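The Long Wait for a Robot That Folds

Reijo Honkanen has been promising his wife a laundry robot for 16 years. She has stopped asking. She did, however, buy a second ironing board, which he takes as a comment.

Honkanen runs the household group at Perkton, where the ambition is modest: a machine that can put away the contents of one ordinary bedroom. Towels went fairly well. Then somebody suggested jackets.

A jacket, to a robot, is a bad-tempered puzzle. It has sleeves that go where they please, buttons that catch and a collar with opinions. Denim is stiff enough to hold a shape, usually the wrong one, and laid on a patterned bedspread it gives a camera plenty to be confused by.

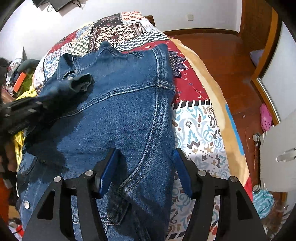
"People think the hand is the hard bit," says Hanne Lahtinen, who came to the group from a shirt factory in October. "Two fingers will do for most things. Knowing where to put them is what takes up my week."

Her record stands at 128 attempts on the same garment. The best of them took four minutes and produced something she calls a parcel. A bored teenager would be quicker, though he would want paying.

Shop floors are further along, mainly because a shop floor can be bullied into order. At Mäkelä, a machine stacks flat cartons all night and has never met a duvet. Bedrooms won't be told.

So when will Mrs Honkanen get her robot? Her husband says two years — he said that last time as well. The second ironing board is in the hall, still in its wrapping.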